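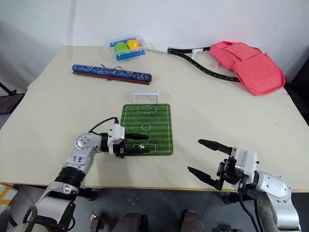 Posted 4:15 p.m.
By Callum Sugden

HEBDEN - Services for Elżbieta Żak, 80, set for 11 a.m. at Prullum Chapel. Visitation an hour before - use the side door, front steps are being repaired.

Mrs. Żak worked the front counter at Cloletti Bakery for years and sang alto in the parish choir. Survived by two daughters, a brother and 8 grandchilden. Preceded in death by her husband.

Burial private. Lunch after in the church hall, all welcome. No flowers please - memorials to the choir fund.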